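From: Ailbhe Lynch
To: Presenters and Halls list
Date: December 25, 2016
Subject: Re: folding stage risers – worth it for a small hall?

Hi all,

I know, I know, who writes to a mailing list today of all days. The house has gone quiet, there's a plate of leftovers at my elbow, and I've been dying to answer Ottar's question properly.

Ottar Fagerlund wrote:

> We're thinking of replacing the old platform blocks at the hall in Joseck
> before the spring program starts. The blocks are solid but they weigh a
> ton, and it takes four people and a lot of bad language to shift them.
> Has anybody on the list used folding risers? I've been looking at the
> Plodine ones and at a second-hand set from Kaczorowski. My worries are
> (a) noise underfoot, (b) whether they stay level on an old floor, and
> (c) where on earth you put them when they're folded. We have speakers
> mostly, a choir twice a year, and one school play.
> Any experience welcome, good or bad.
> Ottar

Ottar, yes! Do it! We switched to the Plodine folding risers in February and I would not go back to blocks if you paid me.

We have 7 sections. Six make the main platform and the odd one gets used as a step-up at the side, or as a perch for the page turner when we have a pianist. Each section has wheels on the long side, so one person can roll it, though you want 2 to open it out. The first time we set up it took us most of an hour and somebody pinched a thumb. Now it's done before the coffee is ready. I timed nothing, I just know I get to drink the coffee.

On noise: they do boom a bit. It's a hollow box with a lid on, more or less, and a speaker in hard shoes who likes to pace will sound like a horse. We had one in the fall who walked the whole length of the platform for every single point. What fixed it for us was carpet tile on the top and a strip of felt wherever two sections meet. The felt matters more than the carpet, I think. A lot of what you hear is one section knocking against the next, and once they're clamped together with something soft in between, the knocking goes away. For the choir we leave the carpet off because Stela Ciobanu likes a bit of ring under the altos, and she's the one with the ears.

On level: your old floor will be fine if it's no worse than ours, and ours is pretty bad. Every leg has a screw foot. Get down on the floor with a spirit level the first time, and then mark each leg with a paint pen where the foot should sit, and mark the floor too if they'll let you. Number the sections! We didn't, and for a month we were re-leveling from scratch every time. The feet only turn so far, so measure the worst dip in your floor before you order. If it's deeper than the feet can manage you'll need pads.

On storage: folded, they stand upright like big suitcases, and they take up a lot less than you'd fear, but they are tall. Ours just clear the door of the side room and I mean just. Measure the door, then measure the door again with the closer arm on it, which is where we came unstuck. Sweep the corner before you park them as well, as the small wheels pick up every bit of grit.

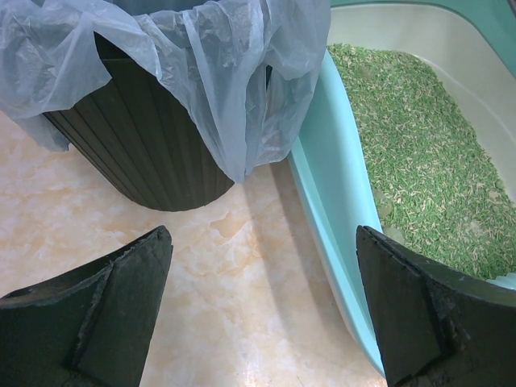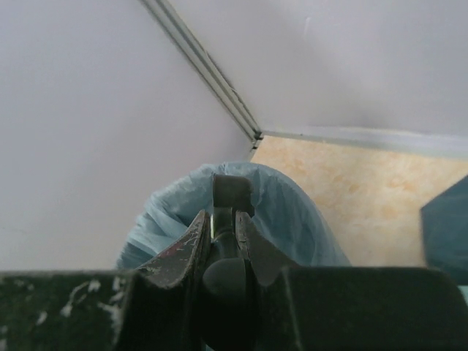

Tomos Howells wrote back to me off list when I showed him a draft of this, and he's happy for me to pass it on. His view is that I'm too kind to the Plodine clamps. He finds the lever type goes slack after a season and has to be nipped up with a wrench, and he'd take the Kaczorowski set over a new one any day if the hinges are sound, for the bolts alone. He also says that for a school play you should insist on the guard rails at the back, whatever the height, and that chair stops along the edge are the best money his hall ever spent.

He's right about the chair stops. I'd forgotten we even have them, they've been on so long. And the rails too, for children especially. Ours slot into sockets along the back edge and take no time at all. The clamps I'll defend a little – ours have needed tightening once, and it was quick – but if you're setting up every week then his experience is probably closer to what yours will be.

A few other bits while I'm at it:

Buy the skirt. We held off for months because it seemed like a lot to pay for a curtain, and then we got one and the whole platform looked like it belonged there. It fastens on with hook-and-loop tape. Get it a touch shorter than the platform height so it doesn't drag. Ours is plain black and goes with everything.

Think about where your lectern's cable is going to run. With the blocks we taped it across the top. With the risers you can drop it down between two sections and take it out at the back under the skirt, and there's no tape anywhere near the speaker's feet. I love this more than is reasonable.

Do have a step with a handrail. Half our speakers want it, and the other half take it when it's there.

If you go second-hand, open and close every section yourself before you hand over any money. Look at the welds around the hinge and see if the top has swollen along the edges, which happens if a set has been kept somewhere damp. One bad top isn't the end of the world as they unscrew, but it's a good thing to bargain with!

And ask about spare parts. Asif Lashari has a set by Zokatley at his place, lovely solid things, and he waited ages for one lost foot. He ended up having it made locally. I'd get a handful of spare feet and a spare clamp with the order and put them in a labeled tin.

Ottar, what height were you thinking? We went for the lower one, and for speakers it's perfect, but from the back row you lose the front line of the choir a bit. If your hall is longer than ours I'd go up a size, or get the kind with two leg settings. You're very welcome to come and jump up and down on ours. We have 361 chairs to put out for the January concert, so if you come that afternoon bring gloves.

Ailbhe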